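The budget meeting for the arm lasted 11 minutes, and seven of them were spent on the stand it gets bolted to. I had prepared for a fight about the arm. I had charts. Geert Van der Linden skipped every one of them and asked why the quote from Dierckx listed a pedestal as a separate line.

So I went home and reworked the sheet. Arm, gripper, pedestal, cabling, spare fingers, shipping, and a row called "other" that Tineke keeps making bigger when she thinks I'm not looking. She has bought lab equipment before and she says "other" is where the real project lives.

Meanwhile we have the simulator, which cost us one license and most of Teun's patience. The plan until November is to run every counter task in there and only order what the runs say we need. I wanted to order in the spring. I was outvoted by everyone, including Hendrik, who wasn't in the room and voted by text.

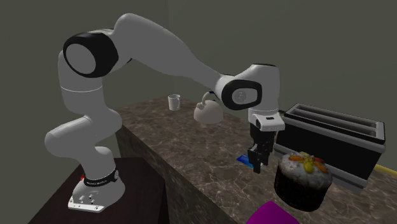
*The Pliltstead kitchen in sim. Cake, kettle and toaster: zero dollars so far.*

We're at 146 runs now. What they've changed in the sheet is mostly boring stuff. The pedestal got lower, then moved, then got lower again (three quotes, Geert, you're welcome). The second gripper is gone. I've added a line for a real kitchen counter, and the cheapest stone one I've found costs more than my first car. Teun suggested laminate. We aren't speaking about it.

I'm also asking for 10 percent on top for repairs, on the theory that real mugs break and simulated ones come back when you hit reset. Tineke says to ask for more and let them cut it. The next version of the sheet goes to Geert as soon as Dierckx answers my email about bolts.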